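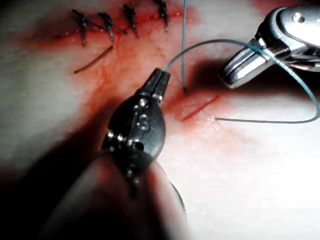
# Suture practice pads: common questions

**What is the pad made of?**
The Gilum pad is a synthetic tissue with a skin layer over a softer base. It contains no latex and no animal products.

**How many times can I use one?**
Most students get 93 closures out of a pad before the surface starts to tear. Space your incisions out and it will last longer.

**Which stitch should I start with?**
Simple interrupted. Each stitch is tied and cut separately, so a bad one can come out without disturbing the rest. Move on to running stitches when you can place five in a row at even spacing.

**Where should the driver hold the needle?**
Two-thirds of the way back from the point. Don't grip a needle right at the swage - it bends there.

**Can I grip the thread with the driver?**
Yes, on the tail when tying. Avoid clamping any part that will stay in the knot, as the jaws can fray it.

**Does the red dye stain?**
It washes off skin and steel with soap. It will mark the pad and most clothing.

**Do you sell thread separately?**
Yes. Etus practice thread comes on a 2000 cm spool, without needles. It is not sterile and must not be used on people or animals.

**How do I store the pad?**
Flat, dusted with talc, out of the sun.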